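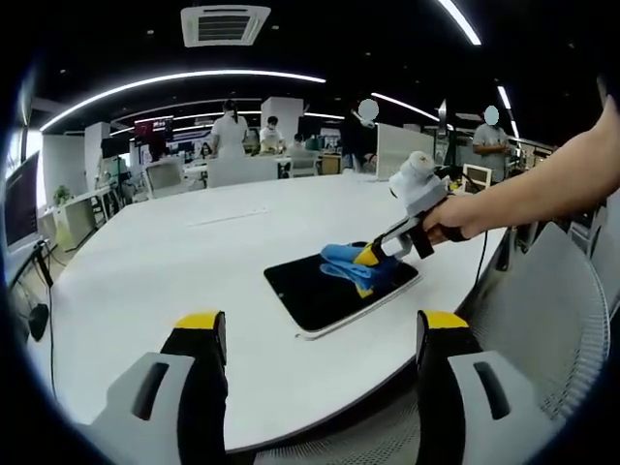
Okay, thread time. I've been learning to bake bread from old community cookbooks since August and I have opinions. First one: read the whole recipe before you touch the flour. I know, I know, your grandma told you that too. But these spiral-bound church and club cookbooks love to hide the important part in the last line, like "this should be started the night before." The other half of my problem is that I keep recipes on a tablet, and a tablet plus dough hands is a bad marriage. A crumpled light-blue cloth on a dark screen pretty much sums up my relationship with baking right now. Wipe, read one line, knead, forget the line, wipe again.

The book that started all this is from a town called Isby. I paid 4 dollars for it at a library sale. No cover, coffee rings all over the pie section, and somebody wrote "NO" in pencil next to the tomato aspic. I trust that person with my life.

Best thing in it so far is the potato bread from a Mrs. Kokalska. Her whole instruction for the dough is "flour until it feels right." Right to who, Mrs. Kokalska??

I made it wrong two times. First loaf could have held a door open. Second one rose beautifully and then sank while I was on the phone with my sister – I'm choosing to blame my sister.

Third try I saved the water I boiled the potatoes in and used that in place of milk. Huge difference. Soft inside, stays good for days, makes the best toast I've ever had in my life and I have eaten a LOT of toast.

Somebody asked about oven temps. Old books say "quick oven" or "slow oven" and that's all you get. I treat quick as 400 and slow as 300 and then I stand there and look through the door like a worried parent.

Print this post

Also get an oven thermometer! Mine cost less than a sandwich and it told me my oven runs 25 degrees cold. Years of pale cookies, explained.

Lambros Lambrakis messaged me (hi Lambros!) to say his mother grated the potatoes raw and squeezed them out in a towel. I want to try that next. He says the crumb comes out chewier. If you've done it that way, tell me how much extra flour you needed, cause I'm guessing it's a lot.

For the yeast people: I use the regular dry kind in the jar. It lives in the fridge door next to the mustard. I've had no trouble with it, please do not send me any more articles.

Rye update. There's a Debnath family recipe toward the back with caraway and a spoonful of molasses and it makes four loaves. FOUR. I cut it in half and still had to give one to my neighbor, who gave me back a jar of pickled beets, so now we have a trade route going.

The halving math got me, though. It wants three eggs. You beat the second egg and pour in half, and the dog gets the rest, and the dog is now very interested in rye bread.

One thing I'd skip is the "refrigerator rolls" on the shortening page. Nearly 200 grams of sugar by the time I worked it out, and they still tasted like a napkin. Sorry to whoever sent that one in.

If anybody has the second Isby book, the one with the Momden picnic menus in it, I would love scans of the bread pages. Killian Rolland thinks his aunt has a copy in a box somewhere. Killian, please go bother your aunt.

Potato bread recipe with real amounts goes up as soon as I make it one more time and write down the flour. I'm doing a batch tonight – dough's on its first rise and I've got till nine.

E-mail this to a friend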